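3.2 Floor surfaces and reported comfort

The second part of the study looked at the floors of small shared workrooms. Earlier work on standing comfort has mostly dealt with factory lines and shop counters, where people stay in one spot for hours. The rooms we visited are used in a different way. People come in for part of a day, move between a bench and a storage wall, and sit down when they feel like it.

We recruited 74 regular users across two towns, Stetberg and Lomau. Each person filled in a short form at the end of a visit, marking tiredness in the feet, knees and lower back on a five-point scale. The forms also asked which part of the room the person had used most and what shoes they had worn. Data collection began in November and closed on Fri 3 January. Forms with no entry for footwear were kept in the main analysis but left out of the footwear comparison.

Floors were sorted into three groups: bare hard floor, hard floor with loose mats, and fully covered floor. The sorting was done on site by one member of the team and checked later against the room plans. Color was noted as well, as several users in the pilot round had said that small parts were hard to find once dropped. Gray was the most common floor color in both towns.

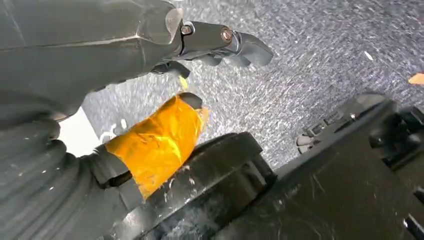 Figure 4. Gray floor with a small yellowish piece, seen beneath a dark gray gripper.

Tiredness in the feet was higher on bare floors than on floors with mats, and the gap was wider among people who wore thin-soled shoes. Knee scores followed the same pattern, though less clearly. Lower back scores did not differ between the three groups. Time spent in the room was a better predictor of back tiredness than anything we recorded about the floor.

Loose mats brought a problem of their own. At the Trireo rooms in Stetberg, users often pushed the mats aside to move chairs and did not put them back. Two rooms listed as matted in the plans had to be moved to the bare floor group for this reason. The Hellström building in Lomau uses heavier mats with beveled edges, and these were in place on every visit.

Comments on dropped items were collected through an open question. Most people who answered it said they had searched the floor at least once during the visit. Complaints were more frequent for gray and dark metal parts than for brightly colored ones. We did not measure search time, so these answers are reported only as opinions.

Lighting was not controlled. Rooms with windows were visited at different times of day, and this may have affected the comments on visibility. It is unlikely to have had much effect on the comfort scores, which are taken up again in Section 4.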